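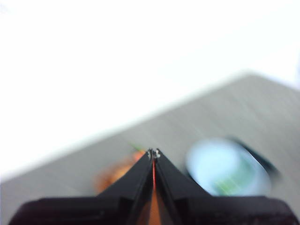 Re: [tabletops] Grey top, is it worth the bother?

On 23 April 2019, Urmas Rätsep wrote:

> Hello all,
>
> I've been reading the list for a while without posting, so forgive me if
> this has come up before. We have an old dining table that belonged to my
> aunt. The legs are sound but the top is past saving, cup rings and a big
> scorch at one end. My wife would like a plain light grey top on it, smooth,
> nothing fancy, and we'd use it for everything. Meals, sewing, the
> children's homework, me mending clocks.
>
> My questions are these. Does a light grey show every mark? Is it gloomy to
> sit at in winter? And does anyone have a way of keeping a table clear when
> the whole household uses it? Ours has a fruit bowl, a sewing tin, a heap of
> post and usually a coat.
>
> The space is tight so I can't go any longer than 1,355 mm, and 80 cm across
> is the most that will leave us room to get to the back door.
>
> Thanks for any thoughts,
> Urmas

Hello Urmas, and welcome out of the shadows!

I've lived with a pale grey table for a good few years now, so I'll have a go at all of it, though I warn you I go on a bit when it comes to tables. My sister says I should be charged by the line.

Marks first. Light grey is the kindest colour I've had for everyday muck. We had a white one before it and you could see a single coffee granule from the hall, and before that there was a very dark brown thing which looked gorgeous for ten minutes after dusting and like the inside of a hoover bag the rest of the time. Grey sits in between. Crumbs do show if you crouch down and look along it towards the window, but who does that apart from me.

What it does show is anything with a strong colour. Turmeric is the worst by miles. Beetroot comes up if you're quick, felt tip mostly comes up, and tomato sauce is only a problem if it's been left overnight under a plate. I had a yellow patch near the corner for a whole winter from one careless curry, and it went in the end by itself, I think with the sun on it. I'd tried bicarb, lemon, washing-up liquid and a fair bit of swearing. If your lot paint, put some old newspaper down and save yourself the grief.

The finish matters more than the shade, in my experience. Mine is smooth with hardly any sheen. My neighbour went for the glossy version from Boutros in nearly the same colour and it throws the ceiling light straight back in your eyes when you're trying to read. For clocks I'd say that would drive you up the wall. On the other hand hers wipes down with one pass of a cloth and mine needs two, so there's a bit of give and take. If you can get samples, take them home and put them where the table will stand, flat, not propped up against something. Everything looks different propped up. I had five little squares lying about on the old table for a fortnight and the one I'd been sure of in the shop turned distinctly lilac after tea time.

Now, gloomy. I don't find it so, but our room is very bright and the walls are white, and there have been afternoons when I'd have welcomed a bit of gloom! If yours faces north I'd think about what's going to be on and around the table more than the top itself. Anything orange looks wonderful on pale grey, I don't know why, it just sings. A bowl of satsumas in November does more for our kitchen than the new lamp did. We've got an orange jug as well, bought for next to nothing, and people always ask about the jug and never about the table, which took me the best part of a month to sort out. I'm not bitter.

Mind you, one strong colour is plenty. I got carried away and bought place mats to match the jug, and then napkins, and it started to look like a motorway cafe. The mats went to my niece.

A practical bit about small parts, as you mention clocks. Little silvery screws are a pain to find on a grey surface. You'd think the light colour would help but a steel screw just melts into it, and then it's on the floor and then it's in the dog. I lay down a bit of felt, a dark one, with a hem turned up all round so things can't roll off. A baking tray with a tea towel in it does nearly as well. Brass bits show up fine either way.

On to your measurements. 80 cm across is all right for two people facing each other with plates, and a dish in the middle if it's not a big dish. For sewing it's on the mean side, as you'll want something to hold up the fabric at the back or it'll slide off and pull. Push the long edge against the wall when the machine's out, that's what we do. As for the length, I'd go up to your 1,355 and not a hair over, and please measure again with the back door open and somebody standing in it. I measured ours with the door shut. It took 5 mm off the door frame with the plane before we could get the shopping in, and I was very unpopular.

If you're having it cut, ask what they do with the edges. This is where mine has let me down. The top itself has hardly a scratch, but the front edge has got bashed by chair arms and belt buckles and goodness knows what, and there's a place near my seat where it has gone quite rough. I used a filler stick from Vesum, which was a fair match on the day and has since gone a touch green. Gelta do an edging you can iron on, and a chap at my allotment swears by it, though his table lives in a spare room and gets used at Christmas. I'd pay the extra for a rounded edge if they'll do it. It's nicer on the wrists too.

Keeping it clear. Ah. Well. I can tell you what has lasted in our house and what hasn't.

What hasn't: a rota, a box labelled THINGS, a smaller box inside the box labelled THINGS, and a rule about coats. The box was the biggest failure. It filled up in a week and then it was simply another object on the table, and a heavy one at that. I found a library book in it last spring that I'd already paid for as lost.

What has lasted is dull. The table gets cleared to the wood (so to speak) before supper, by whoever is laying, and they are allowed to put your stuff on your chair. That's it. You come to sit down and your post is on your seat, so you have to pick it up, and once it's in your hand there's a fair chance you'll walk it somewhere. Half the time it goes on the stairs, I grant you. But the stairs are not the table.

The other thing that helped was letting one item live there for good. We tried keeping the top completely bare and it never held, it was as if the bareness was inviting things in. With the jug on it, off to the left where it's out of the way of elbows, people seem to feel the table is taken. I can't explain it any better than that. I'd let your fruit bowl stay, give the sewing tin a shelf near enough that it's no effort, and put a hook by that back door for the coat - a proper big one, not one of those titchy stick-on ones that drop off in the night and frighten everybody.

The post I can't help you with. We get seed catalogues I never asked for.

For cleaning I use a damp cloth and a drop of ordinary washing-up liquid, then a dry one after, along the length and not in circles. Circles leave faint swirls that you only notice when the sun's low. I did try the Gemis spray that was talked about on here last year and it was fine, smelt of pears, but it left the surface a bit draggy under paper and my pen kept catching, so I've gone back to the plain stuff. Somebody else might get on better with it.

Oh, and the scorch. Before you bin your aunt's top, turn it over. The underside of mine turned up perfectly decent and is now a shelf in the shed with the paint tins on it. If hers is solid you might get a bench seat out of the good end, and that would be a nice thing to have with the same legs standing next to it.

Do write and say what you settle on, and if you go for grey then tell us the make of the edging, as I'll have to redo my front one before long and I don't fancy green again.

All the best,
Cường Đồng

Contact the list owner | Messages copyright their authors | Back to top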